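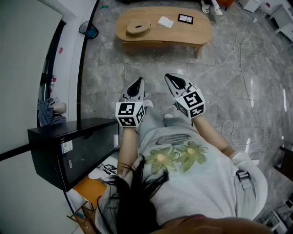 September 25, 2020

Grading bench, trade-in phones. Second pass on the Garg battery tester, same handsets as before.

Still not convinced. The sheet from Garg says the health reading repeats to within 2 points. I ran 27 phones twice, same cable, same port, all charged overnight. 12 of them moved by more than that. One went from 84 to 71 and back up when Madhu tried it at her station. If that phone had come in by mail we'd have quoted it "good" or "fair" depending on who picked it up.

Salim thinks it's the port cleaning. Maybe. I cleaned half and left half, and the bad ones are in both piles. Want to see it on a bigger batch before I believe any story, his or mine.

Screen check: Bevus app passed a phone with a dead strip down the left side. Shanti caught it by eye. App says "touch OK" because it only asks for taps in the middle. Wrote to them in February about this, got a thank-you.

Quotes stay on the old table for now. Pushpa wants the new numbers live next week, I said no.

To do: rerun the 12, swap cables. Ask Zellorville for the reject list, all 114, with serials this time.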